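Wanted: 60 households that don't believe the label

Every detergent on the shelf says it works in cold water. Maybe it does. Dwivedi is looking for people in Heluvbridge who doubt it and will wash the same loads two ways through June.

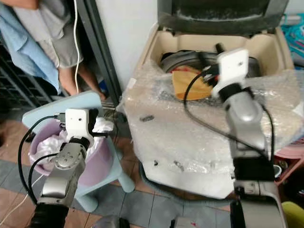 Lined bucket on a blue stool.

You keep a plain log of each load. No tasting panels, no testimonials, and please, no fans of any brand – we have read enough of those.

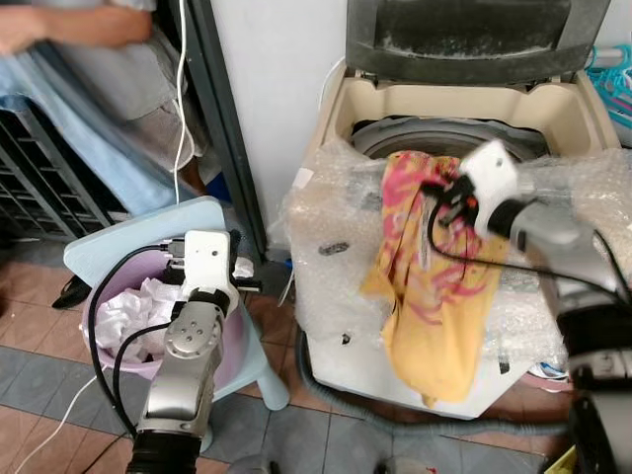 Top-loader with the lid up. Older machines welcome.

Pay is $99 on return of the log. If that sounds like a lot for laundry, wait until week three.

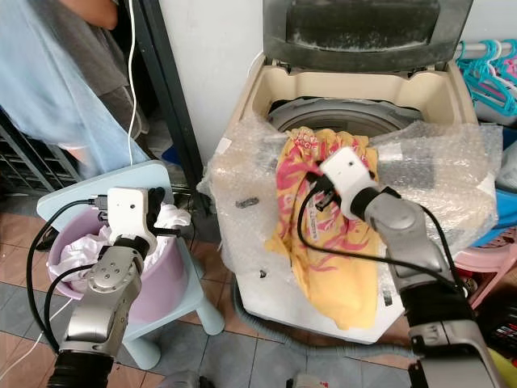 Renters can apply, and so can anyone sharing a machine. Write to Noel Talavera and tell us which claim you trust least.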